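Section 4.3 Checking Marker Tracking Before an Episode Is Saved

The Jalta recorder estimates the pose of each hand-held gripper from the printed marker block mounted on it. This section explains how to confirm that both grippers are tracked from the head camera and how to set the limits that decide whether an episode is kept.

Before you begin, complete the camera calibration in Section 4.2. The operator must be wearing the head camera, and both grippers must be connected.

1. Open the Tracking panel and select the Kiltden profile. Profiles made before October 18, 2019 must be converted first (see Section 2.6).

2. Set the exposure to Manual. In rooms with white walls or glossy white fixtures, lower the exposure until the black and white squares of each marker are clearly separated in the preview.

3. Ask the operator to hold both grippers in front of the body. The status line for each gripper should read TRACKED.

4. Set Maximum Gap to 12 frames. The software fills shorter gaps by interpolation. An episode with a longer gap is placed in the Review folder.

5. Select Start Test. The operator should move each gripper through the full working area, including any low or enclosed space the task requires, such as the inside of a bowl or basin. The test runs for up to 30 seconds.

6. Read the Pose Error value for each gripper. If either value is above 19, repeat the calibration.

7. Select Save Limits. The limits apply to all later episodes in the session.

Note: A gripper that reaches into a recess may hide one face of its marker block. Tracking continues as long as one other face remains in view. Hold the block so that its top face points toward the camera.

Caution: Do not change the profile while an episode is being recorded. Pose data already in the buffer will be lost.

Note: The buffer holds 2000 frames. Longer tasks must be divided into separate episodes.

Questions about profile conversion should be sent to Sunita Lodhi, Software Support.

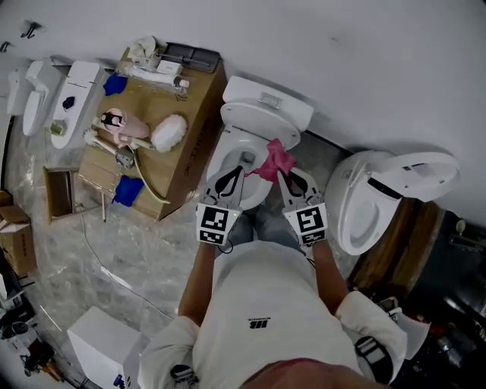

Figure 4-5. Head camera view of both grippers and their marker blocks during work at a toilet bowl.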